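Kamil Oravec
21/09/2020

Righto, a long one from me tonight, so put the kettle on. I've been meaning to write about setting up the new shared room at Ovley and I keep getting distracted by, well, the room!

1/ First thing people ask is whether we painted. We didn't, it was already white, walls and ceiling and all the pipes too. I was going to box the pipes in and then I got rather fond of them (Wogan still thinks I'm being lazy, and Wogan may have a point).

2/ The tables went in before anything else, pale wood for the desk end, and further down the yellow-green one that everybody has an opinion about. I love it. It's cheerful on a grey morning and you can find it from anywhere in the building.
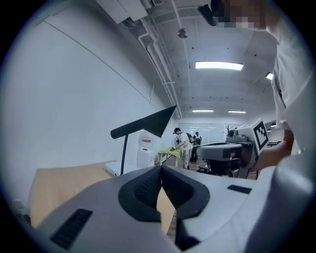 Looking down towards the frosted glass at the back. Lamp on the pale table, water dispenser behind it.

3/ The lamp deserves its own post. I wanted a plain black one with a long arm, something you could swing over whatever you're working on, and I looked for ages. Finally found it for $75, and I'd have paid more, but please don't tell the shop. The shade is wide enough that you don't get that mean little puddle of light.

4/ Now, water. I have learned a great deal about water. We ordered 8 of the big jugs to start with, thinking that would see us through to November, and oh my goodness it did not. People drink more when the dispenser is right beside them, which I suppose is a good thing for everyone but my back.

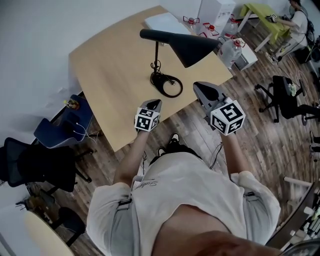 5/ So the jugs need a proper home, and that's my next job. I'm picturing a low rack along the wall, nothing fancy, high enough off the floor that you can lift one without making the noise I make. If anyone has built something like this I'd dearly love to see it, wobbly bits and all.

6/ Also still on the list: a tidier way to manage lamp cords. I've tried coiling, I've tried clips, I've tried ignoring it. Suggestions welcome, especially cheap ones, as the budget has $193 left in it and the rack gets first dibs.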